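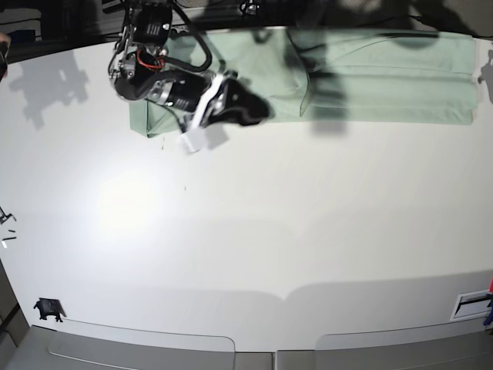
Pale mint green on the big white table, soft creases and all.

Folding night is back at Bravwood, and I can't wait! Last September we got through 80 towels and tablecloths (yes, the huge ones too) and I went home wanting to refold my entire linen closet. Agnese Kairys will show her long fold again, where you bring the cloth into a flat rectangle first, smooth the layers with your palm, and only then worry about the corners. It's so satisfying when the edges line up. Bring 3 pieces from home, any size, fitted sheets very welcome. Doors open at 10 and the coffee's on us. Sign up by 2025-04-15 at the front desk.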